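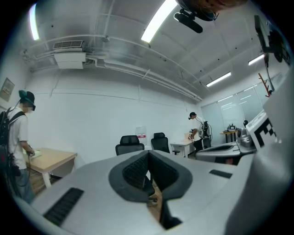 Trinska is a word list of flooring and carpentry terms, collected from old trade catalogs, repair manuals and price sheets. It holds 1,415 entries. I took it over from Doina Zupan in April and have spent most of my time since then removing things I could not trace to a printed page. The trouble starts with the plainest words. Take an ordinary wooden floor: one catalog will call it boarding, the next planking, and a third will use both on the same page at different prices. The list records what the sources say. It does not tell you who was right, and I would be wary of any list that does.

What is in it

One row per term per source. Columns are term, variant spelling, source code, page, gloss and confidence. The gloss is a short paraphrase written by whoever entered the row. Confidence runs from 1 to 3, where 3 means the source defines the term itself. Please don't average these. They are labels, and the people assigning them did not agree very well.

Sources

There are 39 sources, listed in sources.txt with the library or owner of each copy. Three of them have no printed date. Earlier versions gave dates for these anyway, apparently taken from a bookseller's note – I have blanked them. If you have an older copy of the file, don't rely on that column.

Known problems

Spelling variants were merged by hand and the merging is uneven. Krešimir Perić went through A to F carefully. The rest was done in a hurry, and "skirting" still turns up under two headings.

The glosses for stair parts lean heavily on one manual, whose author seems to have liked making up words. I can't find several of them anywhere else. They are marked 1 and should probably be left out of any serious work.

The regional tags are gone. They recorded where a catalog was printed, which says little about where anybody used the word. Hélder Baptista disagrees and keeps a tagged copy; ask him for it if you want it.

Uses

Fine for looking up a term in an old estimate or for checking a transcription. I would not use it to claim that a word was common, rare, or new at a given time. The earlier README called the list "comprehensive." I have seen no evidence for that.

Corrections

Send the term, the source and the page number. A photo of the page helps. Corrections based on memory go into notes.txt and stay there until somebody finds the page.

Last edited 13th December. Column names unchanged from the previous release.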